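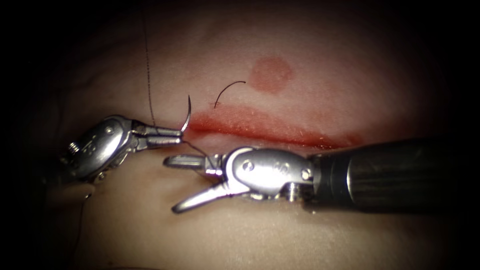
# The Long Practice of Closing a Wound

Stitching skin is among the oldest tasks in medicine. Linen, hair and animal gut all served as thread long before anyone understood infection, and a neat seam was often judged by how little it pulled.

Training has changed more slowly than the thread. At the Rafferty School of Nursing and Surgery, students now complete 26 hours of supervised suturing before they enter a clinic. Practice pads are used in the first term, and the program was revised in July to add evening sessions.

"Students want to go fast," says Kartini Siregar, who directs the course. "We ask them to place seven stitches well, and then to take them out and place them again."

Her colleague Hakim Majimbun teaches knots. He starts each class with plain cord tied around a chair leg, and moves to fine thread in the third week.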